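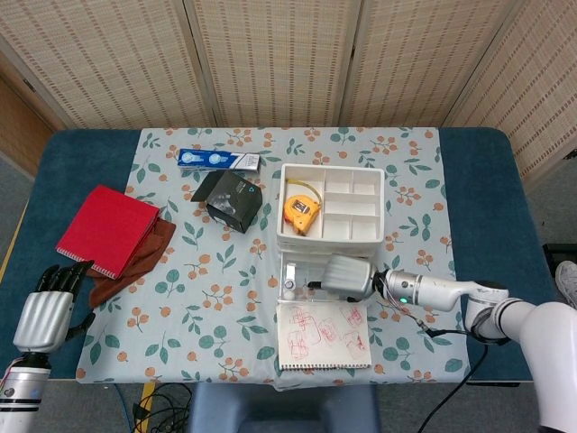 Tidying robot

A tidying robot is a machine meant to pick up loose household things and put them where they belong. I've looked after this entry for a while, so forgive me if I get carried away, because it's my favorite corner of the whole subject!

What the job involves

Clearing a table sounds like nothing. Then you look at what's on it: a red notebook lying on a crumpled cloth, a toothpaste box, a tape measure sitting in an organizer tray, a sketchbook open to somebody's red doodles. Every one of those wants a different grip. Boxes are the easy end (flat sides, firm corners). Cloth is the hard end, with folds going every which way, and a clear plastic container is a pain too, as many depth cameras see straight through the walls.

Hands and grippers

Builders still argue over this one. A hand with jointed fingers can curl around odd shapes, but it has a lot of small parts to wear out. A plain gripper is tougher and cheaper. Some two-armed machines carry one of each, a fingered hand on the left and a gripper on the right, say, and I have a soft spot for that setup.

Early machines

The Drivo came first, at least among the ones I've followed. It had 2 arms and could sort stiff items into a tray, slowly. The Trullow added softer fingertips and did better with paper. In a home trial at Balier the Trullow was given 59 objects to put away and managed 43 without help. Three of the misses were socks, which I find very relatable.

Can they do it yet?

Partly! On a table at a known height, with things it has handled before, a good machine gets through most of the pile. Move it to a kid's bedroom floor and it's a different story. The Ren, shown in February, was supposed to fix that, and I haven't seen enough of it to say either way.

See also: Folding machine, Robot hand, Warehouse picking

Last updated August 31, 2020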